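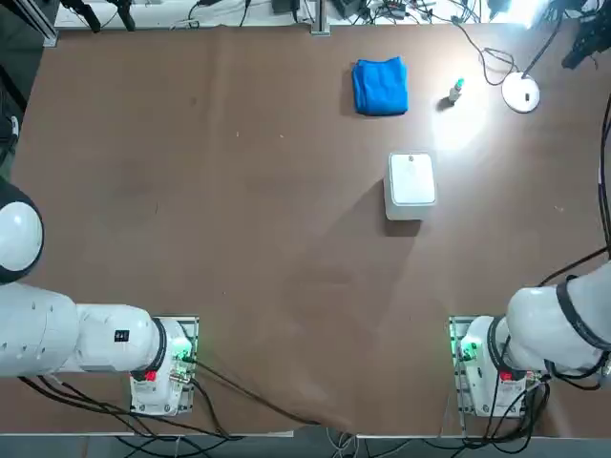

Demonstration sessions at the Kastetti center are open to staff, students and registered partners who wish to teach a two-armed robot a household task. A session begins with both arms folded at their bases and the task items set out beyond them, such as a folded blue towel, a small bottle with a green cap and a square white box. The questions below are those most often received by the Bridia program office.

Do I need experience with robots?
No. New operators complete a training block of 3 hours before their first recorded session.

What is the difference between hand guiding and remote control?
In hand guiding, the operator holds the arm and moves it through the task. In remote control, the operator moves a pair of handles at the Mernura station and the arms follow. Both methods are accepted, but they may not be mixed within one task.

How many demonstrations are required?
Each task needs 36 complete demonstrations. Attempts that end early are kept and marked separately – please do not delete them.

May I change the position of the items?
Yes, between demonstrations. Items must remain within reach of at least one arm. Once recording has started, only the arms may move them.

What should I do if an item falls?
Stop recording, return the arms to the resting position and begin again. Do not reach over the table while the arms are in motion.

Can two people work together?
Yes. Sessions in the MacPherson room are limited to 2 people, one operating and one keeping the log.

Who may use the recordings?
Recordings are available to all registered partners. Requests for access are handled by the program office.

When does booking close?
Requests for December sessions must be received by 9th October.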